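Fandcombe Glassworks Open Day: A Visit in the Rain

The open day at Fandcombe happens once a year, and the leaflet asks visitors to wear flat shoes and leave large bags in the car. I wore flat shoes. The car park was in a field, and the field had been rained on since Monday, so by the time I reached the gate the shoes were flat in every sense and a good deal heavier.

Entry was 8 pounds, tea included, biscuit not. We were sorted into parties and issued with safety glasses that had plainly been worn by people with much smaller heads. Ours was led by Amra Radonjić, who has blown glass there since leaving college and has the forearms to prove it. She began in the batch room, where sand, soda ash and limestone are weighed out, and where she spoke for a long time about sand. I had thought I knew what sand was. There are apparently good sands and bad sands, and the bad ones have iron in them, and a glassmaker will drive a long way to avoid them unless green is wanted, in which case everybody relaxes.

The furnace hall is the part people come for. You stand behind a rope and your front cooks while your back stays at the temperature of a wet field. Two makers worked the bench while we watched, one turning the iron and the other blowing when nodded at, and neither said a word for the whole of the piece. A boy next to me asked his father whether they had fallen out.

Green is the house colour, and has been since the works made bottles for the cider trade. It comes in everything from a pale wash to something you could mistake for black until you hold it up to a window.

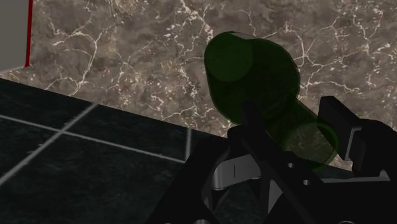 Why does glass have to cool so slowly?
The outside of a piece sets before the inside does, and the two then pull against each other. Left on a bench it may crack within minutes, or wait until it is on your mantelpiece. So each piece goes into a long heated oven called a lehr and comes down in temperature overnight, with the thicker ones given longer.

The lehr itself is a disappointment to look at, being a large box with a dial. Amra said it was the most important thing in the building, and we all nodded at the box. Behind it were the rejects, 617 of them so far this year according to a chalkboard that someone keeps up to date with what I took to be relish. They are smashed and go back into the furnace, where they help the new batch to melt. I asked if one could buy a reject. One can't.

From there we crossed a yard to the old packing shed, now a small museum run by Krešimir Milošević. It holds moulds, clay pots, a wall of bottle stoppers, and a bicycle whose connection to glass was not explained on the label or by Krešimir. He was very good on straw, which is what everything was packed in before cardboard, and which used to arrive by the cartload from a farm at Borent. The stoppers I could have looked at for an hour. I was given ten minutes.

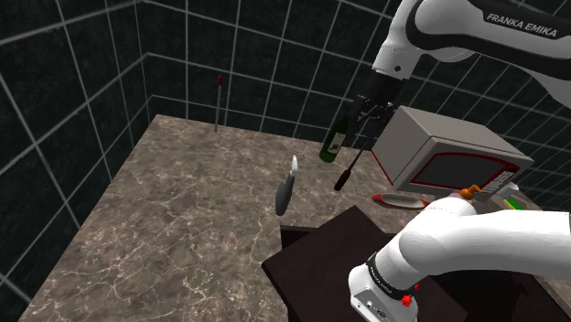
I had better deal with the tea room, as readers of these reports complain when I leave it out. It is in the former engine house, there is one urn, and the queue passes the door of the only lavatory, so that you are never quite sure which one you have joined. My own kitchen has been waiting two years for a decision about tiles, and I spent the queue coming round to very dark green ones, right into the corner, with thin pale grout and a mottled stone worktop running up to them. By the time I reached the urn I had more or less costed it. The tea was strong and the fruit cake (extra) was excellent, though it came on a paper plate, which seemed a missed chance for a works that makes dishes.

The shop is unavoidable, as you leave through it. Prices start at 2 pounds for a marble and climb to 200 for the big bowls, which were being admired by people with their hands clasped firmly behind their backs. I bought a marble.

Getting there: the bus from Skeson stops at the bottom of the lane, and the walk up is steep. If you drive, bring a second pair of shoes and something to put the first pair in.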